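Blocked drains and other people's gravy
Speaker notes, Margaux Cordier, Mendcombe branch evening

Slide 1 – hello
Introduce self. Eighteen years in drains, still get invited to weddings. Check the back row can hear.

Slide 2 – the Clondel Road job
Restaurant on a shared line, 121 metres to the main. Three firms had jetted it before us. All three invoiced for "cleared". Pause here for the groans.
Camera went in after a dry week and found grease hung from the crown like a false ceiling. Water ran underneath quite happily until a Saturday-sized dinner service, then came up through the barber's.

Slide 3 – what we got wrong
We went in too fast. I say we, I was holding the reel. Pulled back at twice the speed we should have and polished the grease beautifully.
Second pass from the downstream manhole, slow, stopping at each joint. Took until 4 am. Mention the fox if time.

Slide 4 – money
Quote was 489 pounds. Don't say what it cost us. Someone from Ondrejka will ask anyway. 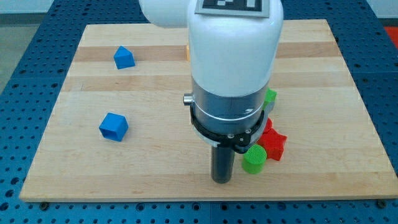

Slide 5 – traps and who empties them
The grease trap had last been opened in August. Which August was a matter of debate. The kitchen thought the landlord did it, the landlord thought it was us, and we had never heard of it.
Zallurdale now put the emptying dates in the lease. Ask for a show of hands on who has seen that elsewhere.

Slide 6 – questions
17 minutes if I haven't overrun. No, I don't do bathrooms. Hand the clicker back this time.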